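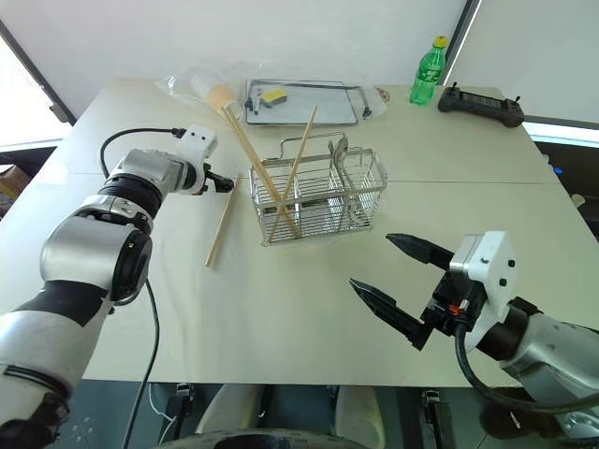
6. Working rules for the two-arm table

Ultholm Bench Guide, section 6. Maintained by Waltraud Lehner. Last changed in July.

Read section 2 (mounting and power) first. This section covers what you do at the table once both arms are bolted down and talking to the controller. It is shorter than the version it replaces. The old one had a rule for everything and people signed it without reading it, myself included.

A word on standards before the steps. The Grotix arms come with a sheet that says they are suitable for shared work with people. Read that sentence as a claim about an arm with nothing on the end of it. Once you bolt on a gripper with pointed fingers and hand it a chopstick, you have built a different machine, and the sheet has nothing to say about that one. Your own risk assessment has to cover the arm, the gripper, the thing it holds, the table and you. If your assessment is a copy of the supplier's PDF with our name on it, it will be sent back.

6.1 Before power

1. Walk to the front of the table and look at the cables. All of them, on both arms, from the gripper back to the base. Cables that loop behind a wrist need enough slack for the full wrist turn, which you find by turning the joint by hand with the power off.

2. Follow any cable that goes over the front edge of the tabletop. On the left arm as set up here, one hangs from the side of the arm, runs down over the top and carries on past the edge. Check that you cannot catch it with a knee or a chair arm from where you plan to sit.

3. Tug the fittings clamped below the front edge. They should not shift. If one does, stop and tighten it. Do not write "slightly loose" in the log and carry on. I have read that phrase in the log more often than I would like.

4. Run a fingertip over the seam in the tabletop on both sides of the work area. A step you can feel is enough to stop a thin object sliding, and your results will then say more about the table than about the arm.

5. Check that both grippers open and close freely by hand, if your model allows it. The Abbasi fingers do. The older Skornley ones do not, and forcing them strips the drive.

CAUTION: Power off means off at the switch. A paused program is not power off, and neither is a green light on the screen.

6.2 Laying out the work

1. Put the target object in the middle, where both arms can reach it without either one going fully straight. For the utensil task the target is the wire basket with the internal dividers. Its hanger frame goes to the back, so that neither arm has to reach over it.

2. Load the basket only as far as your task sheet says. Crossed chopsticks in the same compartment are allowed as a starting state. Note them down as crossed. Two lying side by side can look like a single thick one to the camera, and if your success count depends on the camera, your success count is in doubt.

3. Place the loose chopstick to the left of the basket. It may lie at an angle. Please stop lining it up with the table edge before every run. A neat start makes for a good score and tells us little about how the thing will behave on a normal bench.

4. Leave the tips of both grippers clear of the basket before you enable motion. An open finger resting near the rim will snag a wire on the first move more often than you would expect.

5. Decide what is allowed to stay at the back of the table, then keep it the same for the whole session. A bottle, a sponge on its tray, half-opened packaging: none of these is forbidden. What is forbidden is moving them between runs and not saying so.

NOTE: The bottle rule gets argued every time. Yes, the old checklist said "no liquids on the bench." It was never followed, and a rule that is never followed teaches people to skip the next one. The rule now is cap on, behind the work area, outside the reach of both arms as measured in 6.3. If you can't measure it, take the bottle away.

NOTE: Clear plastic is hard on depth cameras. If crinkled wrapping is in view, expect ghost points near it. Taking the wrap off is better than adding another filter.

6.3 Setting the reach limits

1. Open the limits page and load the profile for this table. Do not load "default." The default profile was made for a Skornley bench with different mounting points and it is wrong here.

2. With speed at the lowest setting, drive the left arm to each corner of the area it needs. Store the corners.

3. Do the same for the right arm.

4. Look at the overlap. Both arms need some shared space over the basket. Keep it as small as the task allows and turn on the interlock for it.

5. Test the interlock. Send one arm into the shared space, then ask the other to follow. It should refuse. If it goes in slowly instead, the interlock is set to "warn," and you are relying on somebody reading a message.

6. Set the stop distance. The factory value is 30 mm. I don't trust it. I asked Grotix what load and speed it was measured at and got a brochure back. Measure your own with the gripper fitted and the heaviest object you intend to use, and enter whichever figure is larger.

CAUTION: Software limits are a convenience. They do not replace the emergency stop, and they do not count as guarding on the assessment form, whatever the training slides say.

6.4 Who holds the controller

1. One person holds the handheld controller while the arms are enabled. Holding means in the hands. If it is lying on the table, the arms must be disabled.

2. Never leave the controller on the far side of the table with motion enabled. To get it back you would have to reach through the space the arms are working in - exactly the reach the rules are there to prevent.

3. If you hand it over, say so out loud and wait for an answer.

4. Check that the sticks spring back to center before each session. A stick that sits a little off center will creep an arm.

5. The person holding the controller does not take notes, does not reset objects and does not answer the phone. If you are alone, disable the arms, reset the table, pick the controller up, then enable again. Yes, it is slow. Budget for it.

6.5 Between runs

1. Disable both arms. Wait for the indicator and then for the arms themselves to settle.

2. Reset the objects by hand. Come in from the front, one hand at a time.

3. Pick up anything that has dropped on the floor before you start again. Loose utensils under the table end up beside the cables.

4. Record the result right then. "Success" means the object is inside the basket and both grippers have let go. A chopstick leaning on the rim from outside is a failure. So is one you nudged.

5. Record the stops as well. The summary from the last review listed 387 runs and not a single emergency stop. Maybe so. I was at the bench for 2 of them.

NOTE: Do not delete bad runs. Mark them and give the cause in a few words. "Operator error" is not a cause. Write what the operator did.

6.6 What to be wary of in the paperwork

A certificate applies to the parts and software version named on it. Check both against the labels on your arms and the version shown at start-up. If either differs, treat the certificate as background reading.

"Tested to" and "complies with" are different statements, and suppliers move between them freely. Ask which one is meant, and ask for the test report. If you get one, file it with the assessment. If you don't, write down that you asked.

Changes to this section go to Waltraud Lehner in writing, with the step number. Shorter wording is welcome. Additions need an incident, a near miss or a measurement behind them.

Continue with section 7, Gripper care.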